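Drandix Bench Enclosure Kit, two-arm version – long-term review

Posted Feb 26, 2025

The Drandix kit is sold as a frame, three wall panels and a work surface for people who already own a pair of small arms and are tired of clamping them to a desk. It does not include arms, grippers, cameras or software. I bought the two-arm version for a shared workshop where the bench gets used by people with very different ideas of what a bench is for, and it has now been in service long enough to say which parts are worth the money.

Contents of the box

The kit ships flat in two cartons. The first holds the aluminum posts, the corner brackets and a bag of fasteners. The second holds the panels and the tabletop, separated by foam sheets. Everything on the packing list was present. One bag of T-nuts had split in transit and emptied itself into the bottom of the carton, so open that one over a tray.

The instruction booklet has 24 pages, of which 6 concern the two-arm version. The rest cover the single-arm model and a tall version I have not tried. The drawings are accurate but small, and the fastener callouts use part numbers that appear only in a table on the back cover. I photocopied the table and taped it to the wall.

Assembly

Two people can put the enclosure together in an afternoon. One person can do it as well, with a strap to hold the second post upright while the back panel goes in. The order matters. The booklet has you tighten the rear corner brackets before the side panels are fitted, and this leaves the slots slightly pinched. Leave all the rear brackets finger tight, slide in the back and both sides, square the frame against the tabletop, then tighten from the bottom up.

My tabletop was 3 mm out of square with the posts on the first attempt. Loosening everything and starting again with a carpenter's square brought it in. The brackets have enough play to hide an error like this until the panels refuse to seat, so check early.

Cut quality on the extrusions is good. The ends are deburred and the taps are clean. Panel edges are less consistent, and one side panel needed a few passes with a sanding block before it would drop fully into its slot.

The work surface

The top comes in plain white or a gray marble pattern. Choose the marble. Plain white panels behind a plain white surface give a depth camera very little to hold on to, and the veining helps with that. It also hides marker smudges, which matter more than I expected given how we use the bench.

The surface wipes clean with isopropyl alcohol. It does not like acetone. A single drop left a dull ring near the back, and the booklet says nothing on the subject. Rubber feet grip it well. Smooth plastic trays do not, and anything in a plastic tray will creep if an arm pushes against it. A square of drawer liner under the tray fixes this.

Walls

The white walls do two things. They remove the clutter of the workshop from the camera's view, and they bounce overhead light back into the corners so that shadows from the upper links stay soft. With the bench placed under the workshop's ordinary ceiling fixtures, I needed only one extra lamp.

The panels mark easily. Expect scuffs at elbow height on both sides within the first month if you are still tuning joint limits. They are reversible, which gives you one free refresh. 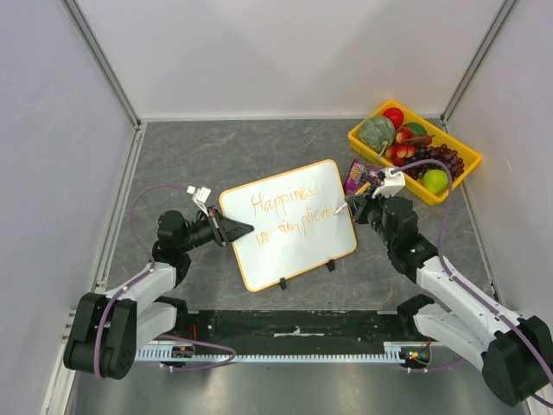 Writing has become our standard check for any change to the bench, the arms or the controller. Picking up fruit from a tray will tolerate several millimeters of slop, and a soft gripper will forgive more. A marker will not. If the base flexes, the letters lean. If the calibration is off in depth, the stroke either skips or the tip digs in and the board tips backward. A phrase with plenty of round letters shows backlash clearly, and a second line shows whether the arm returns to the same place after lifting.

We write on a small board that stands on its own feet, which is a harder test than one screwed to the wall. The board can move, so contact force has to be kept low. For anyone repeating this, use a fresh marker. A half-dry one demands pressure and you will end up debugging the marker.

Mounting rail

The rail is an option and is priced like one. It runs along the front edge of the tabletop and carries both arm bases, so the spacing between them can be set once and then left alone. I consider it necessary. Before fitting it we had each base on its own clamp, and the distance between them drifted every time somebody cleaned the bench. Each drift meant a new calibration.

With the rail in place, I have recalibrated once since January, and that was after a deliberate change of spacing. Stiffness is adequate for small arms. If both arms decelerate hard in the same direction there is a visible shiver in the top, which settles quickly. I would not put anything heavier on it.

The rail bolts arrive without thread locker. Add a medium-strength one. Two of ours had backed out by the end of the first week.

Cable management

This is the weak point. The kit provides adhesive clips and a short length of braided sleeve, and neither is suited to a wrist-mounted sensor. The clips let go of painted links as soon as the joint warms up. The sleeve is too stiff and pulls on the connector.

Our present arrangement is a generous loose loop from the wrist back along the links, secured with hook-and-loop straps at two points on each arm. It looks untidy but has not snagged. Route the loop high and away from the working side of the gripper, then run each joint through its full range by hand before applying power. I would gladly have paid a little more for proper swivel guides in the box.

Compared with the alternatives

I looked at two others before ordering. The Tirnley enclosure is stiffer and has a hinged front door, but its side walls stand so close that two arms cannot both extend outward. It suits a single arm very well. The Badawi frame is cheaper and arrives without panels – you cut your own. If you have a table saw and patience, it is a reasonable choice, and its brackets are better than the Drandix ones.

Narnik sells replacement corner brackets that fit the Drandix extrusions. A set costs $42 and removes most of the play I described under assembly. I have fitted them to the rear corners only.

Verdict

Good surface, good extrusions, useful walls, mediocre brackets, poor cable hardware. Buy it with the rail or plan to build an equivalent. Budget for the Narnik brackets if your work involves contact tasks such as writing, wiping or insertion. For simple pick and place, the stock parts will do.

Spare side panels are sold singly. Order one with the kit, as shipping for a single panel costs nearly as much as the panel.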